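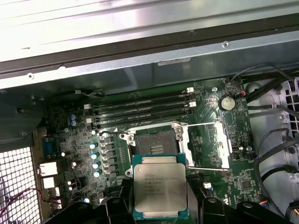

What were the student teams at the Brestau open day being asked to do? Each team had to program one robot arm to put a processor into a desktop board, with 15 minutes on the clock and no hands inside the case.

We got to the Šimkus building at half past nine on Friday, paid 2 euros for parking and followed paper signs up to the second floor. The club meets in a long room with benches down both sides. Coffee was in the hallway.

The students work on older Xeon boards with the socket already open. Placing the chip is scored separately from closing the lever, and most teams only try the first part. One team, Zukton, had taught its arm to stop above the socket and wait for a check before going down. Their notebook listed 547 practice runs since December, with the bent pins marked in red pen.

Fuvent, the local firm that lends the club its bench space, had a table by the door with leaflets on summer jobs. My son took two.

Scoring is out of 100. Zukton got 67 and lost most of its points on time. The afternoon round was cable plugging, but we left before it started. Parking is free after four.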